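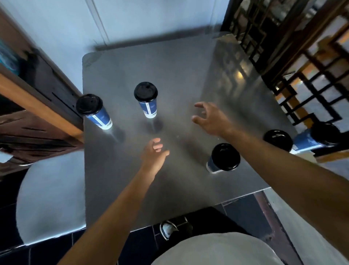
Rehema Langat wrote back before I had even opened the notebook: she thinks the starter is underfed, and she'd double the rye before touching the oven settings. Fair point! I'd been blaming the oven all week.

6/26/25 - sourdough, Brerine flour, second batch

Went with her suggestion on half the dough and kept the old feed for the other half. Same water, same salt, same bowl even (washed in between, before anyone asks). The rye-heavy starter was up to the tape mark in 5 hours, and it smelled wonderful - like apples, with none of that nail polish edge we had in December.

Bulk went longer than planned on the old-feed half. I shaped both anyway and put them in the Wurnov baskets. Overnight in the fridge, 14 hours.

We use cookies to remember your preferences and keep this site running. Accept all | Manage settings

Baked at the usual temperature, lid on, then off for the color. Rye-fed loaf sprang so well that it touched the lid! Ear all the way across, crumb open right out to the crust, and it sang on the rack for ages. Old-feed loaf is fine. Tasty, a bit squat, a tight line along the bottom that I'd call underproofed (Ogola crew may disagree, please write in the margin if you do).

Dough temperature after mixing was 2 degrees higher in the rye-fed half, so that muddies things. I want to run it again with cooler water before I get carried away, and I am already getting carried away.

Next: same feed, Isex whole wheat at a fifth of the flour. Starter jar is on the top shelf, fed at noon. Please don't bake with it until I've taken my share.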